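Notes for Altulton open day talk, 11 min slot, Tuesday, after coffee

Don't read these out word for word. Slow down.

Start
Hello, thanks for staying. Name, where I work, why I went. I'm from the packing side, I run a line, I don't write software. Say that early so people don't ask me about the code.
Visit was in November. Drendodmont, their open day, second year they've run it. Four of us went in Tarmo's car. 310 visitors signed in by the end, more than they had chairs for.
Wanpen Wongsuwan showed us round. She was good. Thank her by name, she may be in the room.

Part one - what we walked through
Morning: real hall. Two sorting cells running, one stopped for a belt change. Loud. Couldn't hear half of the tour, so what I have from there is mostly what I scribbled down.
Things I wrote:
- floor tape is the same yellow as ours, they had the same argument about it
- operators rotate every 2 hours
- every cell has a paper log on a clipboard, and they like it that way
- stop button test at each shift start, signed
Ask the room: who still has a paper log? Wait for hands.

Part two - the Plakum demo
After lunch, small room upstairs, big screen, blinds down. Plakum is their name for the practice setup, all simulated. The job gets tried in there before it goes anywhere near the hall. Small parts, mixed, to be sorted into a tray.
Wanpen's point, and I think it's the main one for us: the boring part is the tray. Where it sits, what angle, how high the walls are. Everybody looks at the gripper. Look at the tray.
Put the slide up now. Give them a few seconds with it before talking.

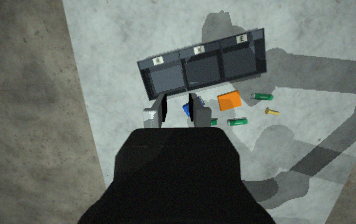

Plakum, seen from the gripper. Three-bin tray, parts still to sort.

Talk to the slide:
Tray is at a slant on purpose, she said. They shift it a bit for each run so the thing can't just learn one spot. We'd do the same on our bench, our trays never land straight either.
Labels on the far rim. You won't be able to read them on the slide, don't try. Point is there's one per bin.
Green cylinders, lying on their sides. Someone in our group asked what happens if one rolls. Answer: it does, in the simulation too, they left that in.
The yellow screw. Wanpen called it the worst part in the set. Small, round head. Same at our place, anything with a head on it ends up in the wrong bin by Friday.
Shadow across the table, that's the arm. They keep shadows in becuase the hall has them. I liked this, hadn't thought about it before. Our lamps over bench 4 would be a problem, mention it but don't get stuck on it.

Part three - numbers, quick
She gave us one batch as a sample: 41 runs, list of every fail on the wall. Most of the fails were drops at the bin wall, part clips the edge and bounces back out. Lower walls fixed some, made others worse (parts hopping over into the next bin).
No, I don't have the sheet. Jin has it, ask Jin. Email on last slide.

What I'd like us to copy
Fail list on the wall. Costs nothing. We keep ours in a folder and no one opens the folder.
Moving the tray between tests.
Letting operators pick the part mix. Theirs do, twice a month, and they pick nasty ones.

What I would not copy
The tour route. Too many people past a live cell, we stood waiting at the gate a long time. If we host one here, smaller groups, demo room first and hall after.
Also sandwiches ran out. Leave in if the mood is ok, skip if running late.

Questions I'll probably get
Cost? Don't know, they wouldn't say. Move on.
Will it take jobs? Be straight. At Drendodmont the sorting people moved to checking and setup, that's what they told us, I talked to two of them and they both said the same. I can't promise anything for here.
How long from screen to hall? Wanpen said it depends on the part. Screws longest.
Can we visit? Yes, Tarmo Butkienė is making a list for the next one, sheet is by the door. Put your shift on it as well as your name, last time people forgot and he had to chase evryone.

If time left: go back to the tray slide and ask where they'd put it on our bench. If no time, straight to last slide, email, done.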